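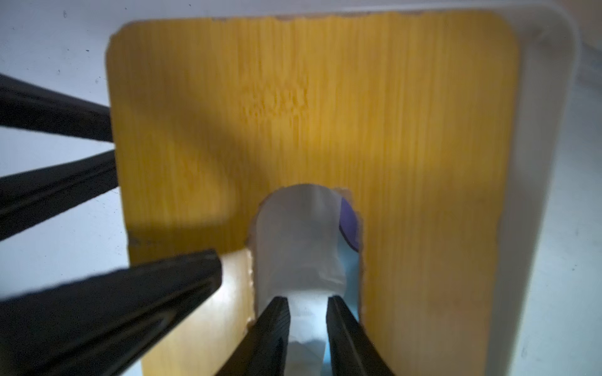
4. Building the cell and teaching it the lid

4.1 Where it lives

Most of the hardware described so far was put together on my kitchen table, and all of it was later taken apart again and carried over to Skotham, the shared workshop where I rent a bench. I mention the move because it changed the design more than any paper I read. At home I could leave a half-clamped arm hanging over the edge for a week. At Skotham the bench next to mine gets used for bike frames and speaker cabinets, and people lean on things. So Solum (the name I gave the whole setup, arms and table and walls together) had to become a box that could be nudged, dusted and occasionally borrowed from without losing its calibration.

The final layout is simple enough. Two arms sit on an aluminum rail along the front edge of a white tabletop, each on its own black mounting plate, and walls close off the other three sides. The posts and crossbars are slotted aluminum too, so anything I want to hang, I can hang with the same bolts. The controller boards live down at the front, under the arm mounts, where I can reach the wires without putting my head between two moving arms. I did have them at the back at first. I don't recommend it!

The walls get more questions than anything else in the build. Early on they were bare white panels, and my first policies trained beautifully against bare white panels and fell over the moment I moved the rig under different lights. I wanted clutter, but clutter that stays put, and wallpaper was the cheapest way to get a lot of it. The one I bought has birds, branches, pinecones and snow dots all over it, with some very red-breasted bullfinches, and if I'm allowed one unscientific remark in this section, I have grown fond of them.

The shelves and racks came next. I wanted the space to feel like a corner of somebody's kitchen, so there are jars and a plate on the left wall and a basket with a bag of cassava chips at the back. None of these things take part in the lid task. They are there to be ignored, and the policy has to learn to ignore them. Figure 4 gives the whole arrangement with both arms over the box.

4.2 The lid task

Of the tasks listed in Section 3, the lid is the one I thought would be easy. There is a white rectangular box in the middle of the table. There is a yellow lid that goes on the box, and the lid has an opening cut through it. The left arm has to get hold of the lid, lift it clear and set it down, and the right arm has to stay close enough to help without getting in the way. Then it all happens in reverse.

A person does this without looking. For two small arms with parallel fingers it is surprisingly nasty, and I want to go through why, as I think most of the trouble would show up in any home build of this size.

First, a lid is thin and wide. If the fingers come in a little high they close on air, and if they come in a little low they push against the side of the box and the whole thing skates across the table. There is a narrow band of heights where the grasp works. On my arms that band is smaller than the slop in the shoulder joint when the arm is reaching far forward, so I can't simply measure the height once and replay it. The policy has to look.

Second, the opening is tempting. When I was recording demonstrations by hand, I kept hooking a finger into the cutout, as it feels like the natural handle. It even works some of the time. But the contents of the box sit right behind it, and a finger that goes through the opening can catch on whatever is packed inside. I ended up recording both kinds of grasp and labeling them separately, edge and opening, and the two turned out to need quite different approach angles. Mixing them in one training set gave me an arm that hovered between the two like someone choosing a seat on a bus.

Third, the lid is worn. The cut edges are a bit rough, with chips here and there, and every knock from a gripper has a chance of adding another. I thought about sanding it smooth and painting it. In the end I left it alone. Small chips give the wrist camera something to lock on to when the face of the lid fills most of its view and there is very little else to go by.

4.3 Cameras

Each arm carries a small white camera at the wrist, and a fixed camera watches the table from outside. I started with the fixed view only, on the theory that fewer cables means fewer failures. The theory is fine but the fixed view has a blind spot exactly where it matters. Once a gripper is down at the lid, the gripper itself blocks the contact, and from outside you can't tell whether there is a sliver of daylight between finger and edge.

The wrist view has the opposite problem. Up close the lid becomes a big yellow wall, the fingers poke in from the edges, and all sense of where you are on the table disappears. A long stretch of grain looks much like any other stretch of grain. Shadows matter a lot more, too - the arm throws its own shadow over the thing it is trying to see, and the yellow goes from bright to mustard in the space of a few degrees of wrist rotation. My early color threshold, which I was rather proud of, lost half the lid every time this happened. I threw it out and let the network deal with color by itself.

Using the views together is what made the task trainable for me. I feed all the streams in at the same rate and don't try to be clever about which one to trust. I did try being clever. I wrote a little switch that handed control to the wrist view when the gripper got low, and it produced a visible hiccup at the moment of handing over, right before contact, the worst possible time for a hiccup.
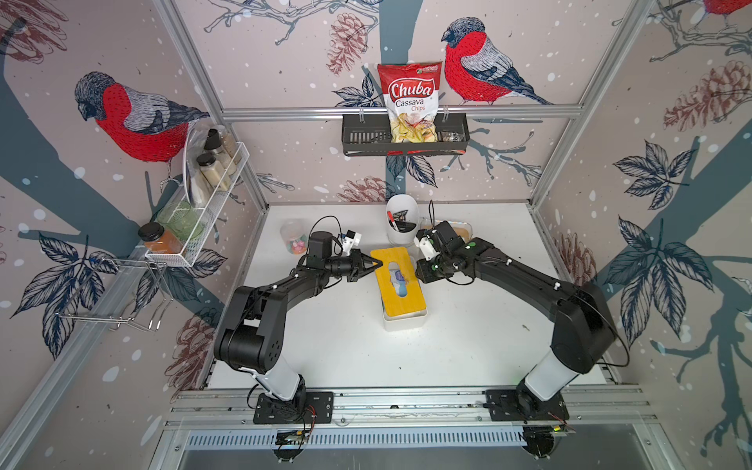

The cables were a bigger nuisance than the optics. Each arm has thin black cables running along it, and they have to be slack enough for the full reach and tight enough not to snag on the wire racks. I tried spiral wrap (too stiff), then hook-and-loop ties at every link (they crept), and finally short ties at the joints only, with a small loop left free at the elbow. If you copy one thing from this section, copy the elbow loop. With the old routing the cable tugged on the wrist whenever the arm folded in, and the tug was strong enough to tilt the camera, so that my extrinsics were slowly going bad while I blamed the software.

4.4 Recording

Demonstrations were recorded by teleoperation, with me moving a pair of unpowered leader arms and the working arms following. The logging side is a small program I call Dixit. It writes joint positions, gripper openings and camera streams to disk at 30 frames per second and stamps everything from one clock. Dixit also refuses to start if any stream is missing, a feature I added after losing an evening to a camera that had quietly gone to sleep.

I collected 500 demonstrations of the lid task in total. Of these I discarded 51, mostly for dropped frames or for me bumping the rail with my knee. I kept the clumsy ones. If I missed the edge and had to come back for a second try, the miss and the second try both stayed in the recording, and I believe (though I have not run the clean comparison) that those recoveries taught the policy more than my neat runs did.

Between demonstrations I moved the box a little, turned it a little, and sometimes swapped the small props on the table. The pen holder, the candy jar and the tray all wandered. The walls and the things hanging on them stayed as they were within a recording session, and I changed the jars on the shelf only between sessions. I didn't write down every prop position, and a more careful person would have.

My one firm rule was to stop after 5 bad runs in a row. Teleoperating two arms is tiring in an odd way, more in the eyes than in the hands, and when I pushed through I got long strings of demonstrations where the left arm did everything and the right arm just hung there. The policy picks up on that very fast. For a while mine had learned, quite faithfully, to be lazy on the right side.

4.5 What I would build differently

The rail is good and I would keep it. Having both arms on one straight piece means that when somebody knocks the rig, the arms shift together and their positions relative to each other survive. What I would change is the mounting plates. Mine are flat, and the bolts I most often need to reach sit under the arm base, so tightening them means taking the arm off. A plate with the bolts out at the corners would have saved me hours.

I would also spend more on the fingers. The ones on the rig now are black, matte and grooved, and they hold a lid edge well enough when they meet it square. When they meet it at an angle the contact shrinks to a corner and the lid pivots. I bought a set of soft pads from Sosport and glued them on for a trial, and the pivoting got better, but the pads peeled at the tips and I went back to bare fingers for the recordings used in this paper. Molding the pad into a slot in the finger is next on my list.

Lighting is the part I still haven't settled. Skotham has overhead tubes plus a row of windows, and in December the windows contribute almost nothing by mid-afternoon. A policy trained on morning data was noticeably more hesitant later in the day, hovering just off the lid before it committed. Adding afternoon recordings helped. So did hanging a lamp above the rig, though the lamp puts a hard diagonal shadow on things if it is off center, and it's always a bit off center after somebody has borrowed the ladder. The results in Section 5 were all taken with the lamp on, and I report the runs under the overhead tubes separately.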